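**Ticket:** wrist camera drops out during approach move
**Opened by:** Bohdana Hrytsenko
**Machine:** Hotow arm, shared bench, two-finger gripper (home-built)
**Controller:** Zatport board, stock firmware
**Status:** closed, one follow-up open

### Symptom

Camera stream freezes when the wrist rotates past 90 degrees on the way down to the table. The last good picture stays on screen, the arm keeps moving, and the planner keeps using the stale picture. Gripper closes in the wrong place. No error on the controller. The host log shows:

```
[cam_wrist] read timeout, retry 1
[cam_wrist] read timeout, retry 2
[cam_wrist] device re-enumerated
[planner] target age 1337 ms, limit not set
```

That last line is a second fault. See below.

### Setup

- Arm bolted to the bench plate, gripper on the quick-change flange.
- Camera on the printed wrist bracket, looking down between the fingers.
- USB run: camera to hub on the forearm, hub to host through the base. Cable is Kaczmarczyk, the thin gray type left over from the linear axis.
- 12 V for the hub taken from the gripper supply.

### Log

**May, first evening, 19:10.** Reproduced on the third try. Wrist at 0 degrees, stream is fine for ten minutes. Rotate to 110, freeze within a few seconds. Rotate back, stream sometimes returns without a restart and sometimes does not.

**19:35.** Suspected the gripper motor pulling the hub supply down. Put the meter on the hub input and ran the gripper open and closed with the wrist at 0. Dips to 11.6 V, no freeze. Ran the same with the gripper motor unplugged and the wrist at 110. Freeze. Not the motor.

**20:05.** Swapped the camera for the spare. Same behavior. Original camera put back.

**20:20.** Lowered resolution to 640x480 to rule out bandwidth. Same behavior. Put it back.

**20:40.** Held the cable by hand at the wrist while the joint turned. With slack fed in by hand, no freeze. With the cable in its clip, freeze. Clip is too close to the joint axis and the cable takes a tight bend right at the connector. The bracket was drawn for the older camera, where the plug comes out the side.

**Next session, 18:30.** Cut the cable open at the strain relief. Shield broken most of the way round, one data conductor visibly necked. Replaced with a high-flex cable from the parts drawer.

**19:15.** Moved the clip 40 mm back along the forearm and left a loop that clears the flange through full rotation. Printed a new bracket in black PETG with the cable channel at the rear. Old bracket is in the scrap bin - please don't refit it.

**20:50.** Wrist swept end to end for 30 minutes with the stream running. No timeouts in the log.

### Stale target fault

The planner accepted a target of any age. Zero in the config is read as "no limit", which I had taken to mean "reject everything not current". Changed:

```
planner:
 max_target_age_ms: 150
 on_stale: hold
```

Tested by pulling the camera plug in the middle of a move. Arm holds position and the planner logs `stale target, holding`. Replugging does not resume the move. It has to be cleared from the console, and I would like it left that way.

### Camera alignment after the bracket change

New bracket sits slightly differently, so the hand-eye calibration was redone with the Grillby board. Residual is under a millimeter at table height. Good enough for the mug tree job, where the part being gripped is the post.
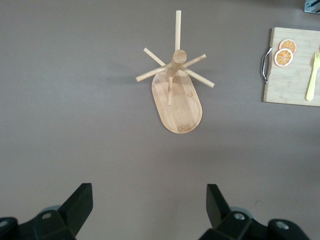 *Wrist camera view, gripper open, mug tree and cutting board on the table.*

Both fingertips are in view with the gripper open, and the post top shows as a light circle. Post detection should use that circle. The pegs spread in every direction from this angle, and the old contour method treats them as part of the outline and shifts the center. The post also looks tilted through this lens when viewed off-center, so take the grasp point from the base and the top together.

### Still open

1. Hub supply dip to 11.6 V. Harmless so far. Separate feed when the base is next opened.
2. Circle detector is on a branch. Needs a run with mugs on the pegs before merging.

Closing the camera ticket. If the timeouts come back, check the loop at the flange first and attach the host log from boot, not only the last few lines.

B.H.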